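Robotics > Club Notes > Build Guides > Cable Pickup Task

Cable pickup and sort, how we run it

Written for new club members and anyone on the late shift who wasn't at the September intro. Last edited 2018-12-21. If something's changed since then ask on the club board, don't guess.

The task comes out of the Carnodeo student challenge, station two. Robot picks up one cable at a time from a messy pile, lifts it clear, puts it in the tray. Sounds easy. Cables are horrible. They bend, they drag their mates along, and a black cable on top of another black cable is hard to tell apart even for you.

What you need

- the arm with the two finger gripper on it
- laptop with the Wuvar control program, club build not the one off their site
- cable kit (zip bag, second drawer)
- sort tray
- grip pad sheet, scissors, double sided tape
- isopropyl wipes
- log book, the paper one

Allow a full session. First timers never finish in one, that's fine.

Before you power up

Clear the table properly. Drinks on the bench behind, not on the table. Hair tied back, lanyards off. Lanyards are the worst, the arm went for one last year and we had to fill in a form.

Find the stop button and put it where your left hand is. One person on the laptop, one on the button, everybody else stands back of the tape. Swap every few runs so the same person isn't on button duty all night.

Check the arm cables aren't looped round anything. Swing each joint by hand, power off, full travel. If it catches, sort the slack now and strap it. Don't strap so tight that the wrist can't turn all the way, we did that and the plug pulled half out at the servo and we lost an evening chasing "software".

Check the pads

Grip pads wear out. They crumble, bits lift at the top edge, then the cable slides instead of gripping. A bit rough is ok, a bit rough is what you want. Bald is not ok.

To replace one:

1. Power off. At the switch, not just in the program.
2. Peel the old pad from the bottom up.
3. Wipe the finger, let it dry.
4. Cut new pad slightly short of the tip. If it overhangs it will catch on the table and start peeling straight away.
5. Tape, press, hold for a slow count of 40.
6. Close the gripper on a scrap of cable and tug it. Should hold against a light tug.

Write the pad change in the log. Date, which finger, who.

Set the gripper

Open the Wuvar program and go to Grip. Three numbers matter.

Open width: 40. Wider and the fingers hit neighbouring cables on the way down.

Close force: start at 300 and leave it there unless the cable slips. These are the program's own units, not newtons, so please stop putting newtons in your reports.

Close speed: 8. It looks slow. Leave it slow. Fast closing squirts a round cable out the side like a wet noodle.

Home the gripper after you change any of these. The program dosen't do it for you.

First lift, one cable

Start with a single cable on bare table. Thin one from the kit. Lay it in a lazy curve, not coiled. You drive by hand for this part, no script.

Come in from above with the fingers across the cable, so it runs through the gap and not along it. Lower till the tips are just off the wood. Close. Wait a beat. Then lift straight up, slowly. 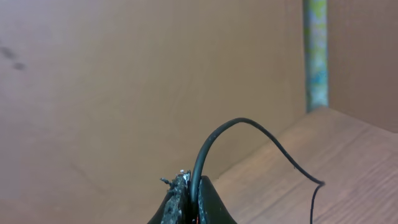

Pick your spot on the cable before you pick your height. Grab near an end and the long side drags behind, which is good for getting it over to the tray but it'll snag if there's anything else on the table. Grab in the middle and both ends hang, swings like mad, takes ages to settle. We teach near the end first. Leave a few centimetres past the fingers if you can so the plug isn't the thing being squeezed.

Don't grip on the plug. Moulded plugs are hard and the pads can't bite, they twist out. Also you will wreck the plug sooner or later and the kit isn't free.

Things that go wrong here:

Cable comes up a bit then drops. Worn pad, or force too low. Look at the pad first. People always go for the force slider first and then we've got a squashed cable.

Gripper closes on nothing. You're too high. Drop a touch and go again. Thin cables need the tips lower than feels safe.

Table scrape. Too low. Stop, raise, check the pad hasn't lifted.

Cable turns as it lifts. Normal if it was stored coiled. Uncoil and flatten the kit cables by hand before the session, warm hands help.

Do this until you can get five good lifts in a row with a clean set down. Then log it and move on. No skipping, I know it's boring.

Recording a run

Scripts come from recorded runs so the recordings have to be decent.

Press record BEFORE the arm moves, not halfway. Name the run with your initials and the run number, nothing clever. Last good run number is on the whiteboard, it was 857 when I wrote this, so carry on from whatever's there now. Do not restart at one. Two people restarted at one and overwrote each other and that was most of a month gone.

Start every run from the park position. End every run at park too. If the run was rubbish keep it but put BAD at the end of the name. We use the bad ones for the write up.

Don't touch the table while it's recording. If you have to reach in, hit stop, fix, start a new run.

Now the pile

Tip the kit out. Don't arrange it. If you arrange it you end up teaching the arm to pick up a tidy pile, and the judges will not give you a tidy pile. Mix of connector types, thick and thin together.

Spend a minute just looking. Which cable has nothing lying across it? That's your first one. Follow it with your eye all the way from one end to the other. If you lose it in the middle, choose a different one. 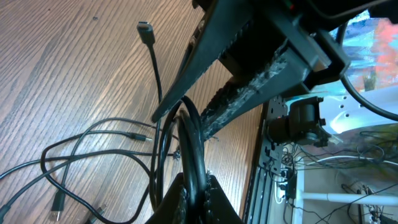

Gripper working in over the tangle, loose USB-C end up near the top.

Order that works for us:

1. Free ends sticking up or out. Approach just below the connector, close on the cable, lift.
2. Whatever is lying over the top of the others.
3. Short ones.
4. Thick ones. Stiff, they shift the whole heap when they move, so leave them until there's less heap.

If two come up together, don't shake. Everybody wants to shake. Lower back down until the lower one is resting on the wood, open up, move along the cable a little and regrip. If they're properly knotted put them down away from the pile and come back later.

Watch for the arm's own wiring when you're working low or near the table edge. If the pile has spread that way push it back to the middle before you start, by hand, arm parked. You do not want the gripper picking up its own cable. It will happily try.

Lifting out of a pile needs more height than you think. Go up until the tail is clear, then sideways. Sideways too early sweeps everything off the edge and then you're on your knees under the bench.

Into the tray

Lower tail first. Let the tail touch, move so it lays itself down, then open with the fingers close to the tray floor. Dropping from height means it bounces out.

Sort by connector for the Carnodeo rules. What counts is the end that went in your log as end A, so decide that before you lift, not after. Cable with different ends, call end A the bigger one. Wrong bay costs more points than a slow pick.

Turning it into a script

Once you have a handful of good pile runs, load them in the Wuvar program under Teach, tick the ones you want, build. It takes a while. Go get a snack. When it's done play it back at quarter speed with no cables on the table at all. Yes, none. You're watching for silly moves, arm dipping too low or swinging wide. Then one cable. Then three. Then the pile.

Hand on the stop button for all of it. Playback is when people relax and it's when you shouldn't.

If playback misses to the same side every time it's the wrist calibration. Sheet for that is taped inside the cupboard door, the Moreira sheet not the old one. If it misses all over the place your recordings disagree with each other, go back and bin the odd ones. Usually it's because two drivers had different habits. Try building from one driver only and see if that settles it.

Light matters as well. Same overhead lights as when you recorded, blinds the same. Evening runs played back on a sunny Saturday were hopeless, spent ages blaming the pads.

Quick fixes

Indicator light blinking, gripper dead: loose plug at the servo end. Power off before you reseat it.

Program says gripper busy forever: close it, unplug the USB, count to eight, plug back in.

Gripper hums when closed: you left the force up. Back it down to 300.

Arm stops mid move with no error: somebody leaned on the power strip switch. Check that before you check anything else, please.

Arm drops slowly after stop: it's meant to. Put your hand under the forearm, not the gripper.

Pad came off in the middle of a run: mark it BAD, swap it, carry on.

Packing up

Park the arm, power off at the switch, laptop shut down and charging. Count the cables back into the bag against the card. Coil them loose, over-under if you know how, no tight wraps and no rubber bands. Tray goes on top of the cupboard. Wipe down the table, the pad crumbs get everywhere and they end up under the next new pad.

Copy your runs to the Trustton drive before you leave, folder with the session date. Then write the last run number on the whiteboard. Big enough to read.

Still to add: settings for flat cables, the ribbon ones slide flat against the wood and we haven't got a reliable pick. If you find one write it in the back of the log book and I'll type it up after the break.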